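My mother kept every offcut she ever met, and I swore I wouldn't. Then in March I opened the hall cupboard and a roll of something beige fell on my foot, so here we are - I am my mother, with worse shelving.

I'd started buying remnants when I took up bag lining (badly), and the woman who taught me, Yaqin Yao, has a rule I wish I'd heard sooner. You don't keep a piece unless you can name the thing it's going to be. She runs her classes out the back of Gamus, a fabric shop with 18 kinds of black elastic and one very small kettle, and she'll ask you on the spot. "A bag" doesn't count. Which bag? For whom?

So I spent a whole afternoon on the floor asking myself. The velvet went, and so did the curtain weights, and a tartan I'd been carrying between houses for years. I did keep anything dotted or punched, because I love the stuff and it's my cupboard! It's lovely for linings, it hides a wobbly stitch, and a long narrow bit will always do for a strap.

The grey felt was harder to judge. I've cut up plenty of it for drawer liners already and my drawers are, frankly, fully lined. I folded what was left and put it by the door, then went and made dinner, and by 6 in the evening I'd taken half of it back.

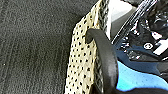
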